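Jatetti Hand-Held Gripper Kit: A Great Bench Build With One Fiddly Evening
Reviewed Jul 1, 2026
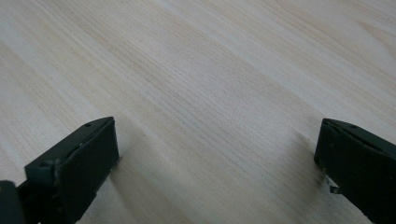 Jaws wide open over the bench top, pads facing each other.

I've wanted a gripper of my own ever since I started messing with robot arms in the garage, and the Jatetti kit is the first one I've finished and kept using. I love this thing! You hold it, you squeeze, the fingers close, and whatever you pick up gets recorded by a small camera so an arm can learn from it later.

The build took me 2 evenings. The first flew by: body, handle, slides, all of it went together with the driver in the box. The second went mostly to the fingers. There are two small round holes on top of each one, and if you tighten the front screw before the back one is started you'll be backing it out again (ask me how I know). Start both, snug them a little at a time, then check that the pad faces meet flat when you close the jaws. Mine needed around 13 tries before I was happy.

The pads are my favorite part. They have a bit of grip to them and the squared-off tips get under thin stuff better than the rounded Esovo fingers I used before. Playing cards off a smooth bench are still hard. Blocks, spoons, bottle caps, a roll of tape, no trouble.

Gripes? The printed guide skips the slide tension completely. Set it loose to begin with and close the jaws 50 times before you touch it again, it settles down a lot. I'd also like a spare set of pads in the box, and the handle could be longer for big hands.

I did the second evening at the Lyons shared workshop and came home with a list of people wanting a turn. I'm at 100 recorded pickups so far, and next up is bolting the same fingers to my Erkosach arm. The adapter plate ships in September.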